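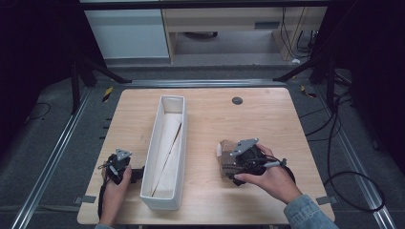 Welex Handling records manipulation tasks for firms that want to automate small-batch sorting and packing. Our work starts with people. An operator carries out a task at a table with a hand-held gripper in each hand, and the recorded movements are used to train the arms that will later do the same job. The task at this table uses a long white box with a thin brown stick lying in it, and a brown, rough-surfaced piece that rests on the wood to the right of the box. Objects of this sort are hard to grip by rule. They have no flat faces and no two are alike, so a fixed grasp point is of little use. The operator finds a grip by eye and by feel, and we keep the whole attempt, including the poor ones.

Who we are

The company was founded by Siiri Paju and Darius Mets, who had worked together on conveyor controls at Kairys. Siiri runs the recording side and is responsible for task design. Darius looks after hardware, calibration and the test arms. There are seven of us in all, on one floor of the Flirkberg building, with the recording tables at one end and the test arms at the other.

What we record

Our present library holds 1,048 accepted sessions covering 174 tasks. A session is accepted when both grippers have tracked without a gap from start to finish and the task sheet has been signed by the operator. Sessions that fail on tracking are deleted. Sessions in which the operator drops or misplaces an object are kept and labelled, as customers have found them useful in training.

Jetlow, our recording software, was written in house. It stores the position and opening of each gripper on a common clock and flags any session where the two drift apart. It is supplied with every data set, together with a plain reader that needs no licence.

Open days

We hold an open day each September and arrange smaller visits on request. A visit lasts half a day. It begins with a safety talk, followed by a demonstration at a recording table, and then the same task run on a test arm. Visitors may try the grippers themselves. Most need a few attempts before they can lift an irregular object cleanly — the usual mistake is closing too early — and their sessions are not added to the library.

The last open day drew 317 visitors over two days. Several asked to see a task fail on the arm, so a failure run is now part of the programme. School groups are welcome from age 14 and should bring one adult for every ten pupils. Flat shoes are required on the recording floor, and bags must be left at reception.

Requests for a visit should be sent to Siiri Paju through the contact form, giving the size of the group and the kind of task you would like to see. Customers may send their own parts in advance, provided that each piece can be held in one gripper.

Page last revised 17 Feb 2022.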